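Chapter 6
Sharing the Bench: Automation and the Finishing Room

When Jarkance brought its first arm into the finishing room at Nanlow, 26 people worked there across two shifts. The firm made small cabinets and drawer units, and most of the day went on opening, closing and checking them by hand. This chapter follows what changed in those jobs over the first year.
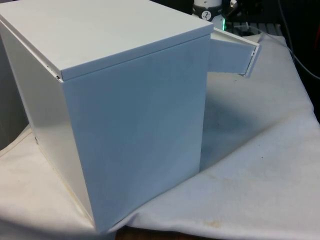

Job descriptions at Nanlow had not been rewritten for a long time. "Finisher" covered fitting, cleaning, testing and packing, and people moved between these tasks as the day required. Testing was the part that planners found easiest to separate. A small hinged door, like the one standing open at the side of the white cabinet, has to swing freely and sit square when shut, and an experienced finisher judges both in one movement. Written out for a machine by Guso, the contractor, the same check ran to 232 lines.

The finishers were asked to comment on the list before it was used. Several did so at length, and two steps were added. 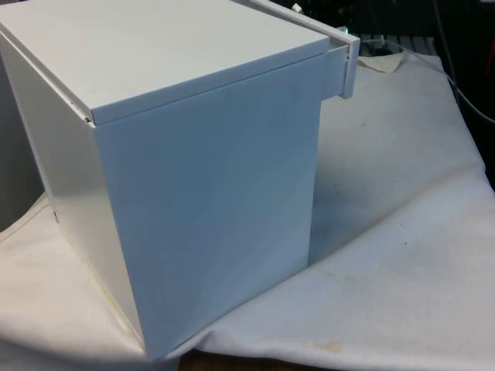 Cirillo said that the list was fair as far as it went, but that it left out the talk between benches - a stiff hinge was mentioned to the next person long before it was written down. Section 6.2 returns to this point.

By September the arm had taken over the repeated checks, and the finishers dealt with whatever it set aside. Pay grades stayed the same until the Friday meetings began to question them. 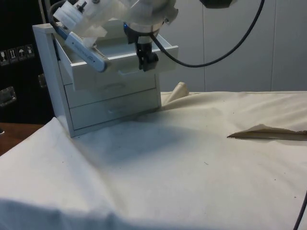

Figure 6.3 Robot arm above the open top drawer of a three-drawer unit.

Before reading on, note which parts of your own work, or of a job you know well, have never been written down.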